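The Case for Publishing Repair Manuals

It is the view of the Grirkach Institute that any manufacturer selling durable goods to the public should be required to publish its service documentation, at no charge, for as long as the goods may reasonably be expected to remain in use. The obligation should extend to wiring diagrams, parts lists and fault codes. It should not depend on the purchaser holding a trade licence.

The present arrangement is a patchwork. Owners of farm machinery have some access, owners of household appliances have very little, and owners of office equipment must often enter into a service agreement before they may read about the machine they have already bought. Our office reviewed 597 household and office products on sale last May. For 70 of them, a complete service manual could be obtained by an ordinary member of the public without payment. In the remaining cases the manual was sold, restricted or incomplete.

Manufacturers advance two objections. The first concerns safety. It is true that a microwave oven or a television power supply can injure a person who opens it without understanding what is inside. Yet people do open such things, with or without instructions, and a manual that marks the hazardous parts clearly is a better safeguard than silence. The second objection concerns trade secrets. A torque setting or the order in which a panel is removed discloses little that a competitor could not learn by purchasing the product and taking it apart.

The desktop computer remains the most useful precedent. Its cases open with common tools, its principal parts follow shared standards, and replacing a processor or a power supply is well within the reach of a patient amateur. An entire secondary market, from the neighbourhood repair shop to the school surplus program, has grown up on that basis. No comparable market exists for the dishwasher, although the dishwasher is in many respects the simpler machine.
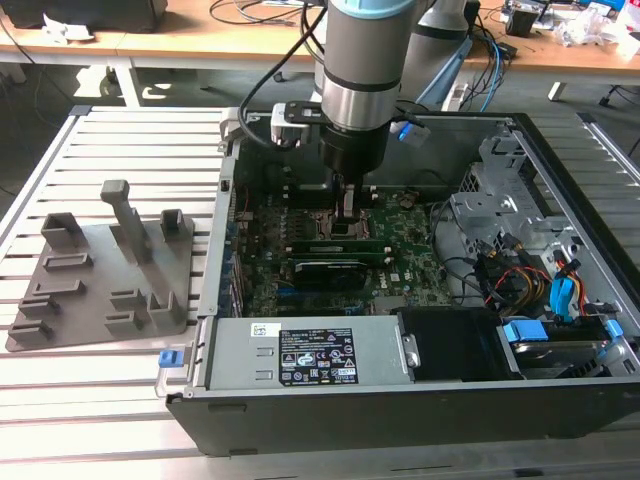 Maricel Salazar wrote to us that publication alone would change very little in her town, where the nearest stockist of appliance parts is a day's drive away and a drain pump can cost more than half the price of a new machine.

The point is well taken. A manual describes a repair; it does not supply the part. The Institute accordingly favours a companion duty to stock common components and to publish their prices - a duty that should fall on the importer where the manufacturer has no domestic office. We would still proceed with documentation first. It is inexpensive, the material already exists in the manufacturer's own files, and it could be required by regulation well before the harder questions of supply and pricing have been settled.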